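Mandau's bakery robot ignored its stop signal 13 times, and the fix is a promise

A two-armed food handling system sold as safe to stand next to kept moving after it was told to stop, according to a fault notice that Mandau sent to its trial customers in March. The company calls the problem "a timing irregularity." Readers who work within reach of one may prefer a shorter word.

The notice covers the Hillilon, which Mandau has been pitching to in-store bakeries and hospital kitchens as a way to move rolls and pastries into bowls and baskets. In 1,201 logged transfers, the notice says, the protective stop was triggered often enough to give the company a decent sample, and on 13 occasions the arm carried on for as long as 400 milliseconds past the point where it should have been still. Nobody was hurt. Mandau puts that in its first sentence and then again in its last. 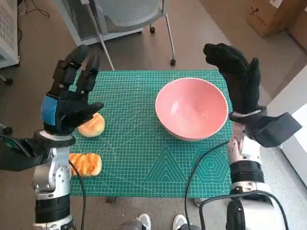
Four hundred milliseconds sounds like very little. Mandau would like you to think so, and its notice compares the delay to the blink of an eye. But a blinking eye doesn't have a motor behind it. At the working speed listed in the Hillilon's own brochure, an arm can cover a fair stretch of table in that time, and the brochure is also where customers were told that staff could reach in "naturally and at any moment."

The delay was traced to the link between the wrist controller and the main safety unit, which is supplied by Dandow. When the gripper was already closing, the stop request could be placed in line behind the grip command. In other words, the machine finished what it was doing before it dealt with being told to quit. Dandow says its unit performed to specification and that the order of commands is set by the customer's software. Mandau says the software was written to Dandow's guidance. Both statements could be true, and neither helps the person at the table.

Rostislav Polák, a machine safety inspector who has read the notice, is not impressed with either version. "A protective stop doesn't wait its turn," he said. "If it can end up in a queue with ordinary commands, you have a polite suggestion. I would want to know who signed off on that, and I would want to see the test sheet."

The test sheet has not been released. We asked Mandau for it and got a two-page statement about the company's commitment to safety, most of it word for word the same as the statement on its website.
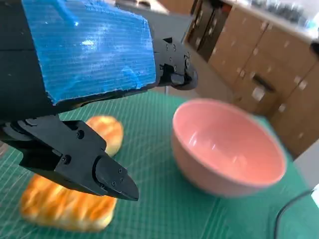

The fault affects stop requests made while the gripper is closing. Bread and pastry handling is the Hillilon's main selling point.

There is also the matter of when the company knew. The log attached to the notice shows the first late stop well ahead of the others, marked "operator error" and closed the same afternoon. It was reopened only after Hennessy, a catering chain running 4 of the units on trial, reported that an arm had pushed a tray off a counter with the stop light already on. Hennessy has switched its units off and says they will stay off until it gets an outside report. Mandau's other trial customers were told they could carry on at reduced speed.

Reduced speed is an odd remedy. It shortens the distance an arm travels during the delay and leaves the delay where it was. Mandau says a software update will move the stop request to its own channel, and that the update is "in final validation." It would not give a date, and would not say whether anyone outside the company is doing the validating.
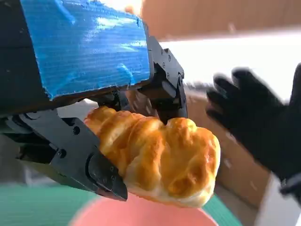

Polák said the thing to look for in the update is whether it was tried with a load in the gripper. The early checks described in the notice were run with the fingers open and nothing between them, a condition in which the fault can't show up. "They tested the case that works," he said. "Then they shipped it to kitchens, where the other case happens all day."

Mandau disputes that, saying its checks were "representative of typical use." It did not answer a follow-up question about how often a typical user asks the robot to pick up nothing.

Customers with a trial unit can find the software version on the start-up screen. Any version issued before the notice is affected. Hennessy's outside report is due before its trial contract comes up for renewal, and the chain has said it will share the findings with other users. Mandau has not said whether it will do the same with its own.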